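I want to write a thread on teaching a robot to fold a T-shirt by remote control. I did this work for most of the year and many people ask me how it is. I will go slowly and try to be exact.

First, the setup. I sit with two small leader arms, one for each hand. When I move them, the two big arms move in the same way. I do not write any code. I only fold the shirt, with somebody else's hands, and the computer keeps the record of every joint.

We call one full fold an episode. The plan for this garment was 200 good episodes. Good means no drop and no long stop. A slow episode is allowed, but a confused one is not.

My first day was very bad. I have folded shirts for my whole life and I thought that this would help me. It helped very little. With my own fingers I feel when I hold one layer or two. With the leader arms I feel almost nothing, so I must look for it.

What do I look at? Mostly the shadows. When a finger pushes into the cloth, the shadow next to it becomes thin. When the fabric is lifted, the shadow becomes wide. Shazia Yousafzai taught me this and I use it in every episode.

The second thing she taught me is to open the gripper less. Beginners open it to the maximum each time. Then the fingers close from far away and push the fabric out before they can catch it. Open only a little more than you need.

For the order of the folds we followed a sheet made by Wouter Smits. Lengthwise first, so the shirt becomes a long strip. Then the ends come in. There was a discussion about doing the sleeves before everything else, but with two fingers on each arm a sleeve is a difficult object. It slides back.
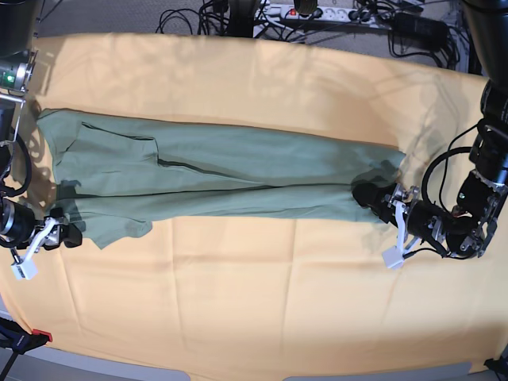 Green shirt, lengthwise fold. One gripper at the end of the strip, the other near the sleeve.

The sleeve is the part that I want to explain. If it stays outside the strip, you have two choices. You can go back and tuck it in, or you can continue and let it be covered later. Both are correct for a person. For the training data you should choose one and keep to it.

Why? Because the model learns from all of us together. If I tuck and my colleague does not, the model sees two different answers for almost the same situation. Sometimes it then does something between the two, and the arm waits over the sleeve and shakes a little. It looks shy.

We lost 112 episodes for this reason. They were not bad folds. They were folds made with two different habits, and Lieven Claeys decided to take them out. I was sad, as many of them were mine. After that we wrote the rule on paper: go back and tuck.

A question I receive often: left and right. The arms are named from the robot's side. When you look from the opposite side, the robot's left arm is on your right. In my notes I always write "robot left" or "robot right". Please do this also, it saves many discussions.

About color. A shirt that is close to the color of the cloth under it is much harder, for the person and also for the model. The edge disappears. I prefer a cloth that is light and clearly different from the garment. Wrinkles in the cloth are not a problem, I stopped ironing it in January.

About the hands. After one hour my thumbs are tired. The leader arms from Danmont have a light spring in the handle and it is a small force, but you press it many times. Merle Henare made us stop after each set for a short walk. I did not like this rule in the beginning. Now I keep it also at home when I type.

Some mistakes I made, so you do not need to make them:
I pulled the fabric before the gripper was fully closed.
I moved both arms at the same time when only one was necessary.
I corrected very small wrinkles that have no importance for the fold.
I held my breath.

The third one is the most expensive. Each small correction makes the episode longer, and the model learns that it must fuss. Our first trained version touched the same corner again and again and did not go to the next step. I recognized myself in it and I was ashamed.

The opposite is also possible. If you never make a mistake in the recordings, the model does not know how to come back from one. So for part of the episodes we started from a poor position on purpose, with the shirt turned or one side bunched, and we repaired it calmly.

Somebody asked if it is possible to guide the arms directly by hand. Yes, we tried this on the Brouwer bench. It is good for simple movements with one arm. For a shirt you need both grippers, and your own body comes in front of the cameras.

How many episodes do you need in total? I do not know a general number. I have heard people say 1,000 for one garment and I have heard much less. I would look at the quality first and ask for more only after.

Next week I start with towels. They have no sleeves and I am very happy. If you do this work too, please write to me how you mark the failed episodes, we have still no good system for it.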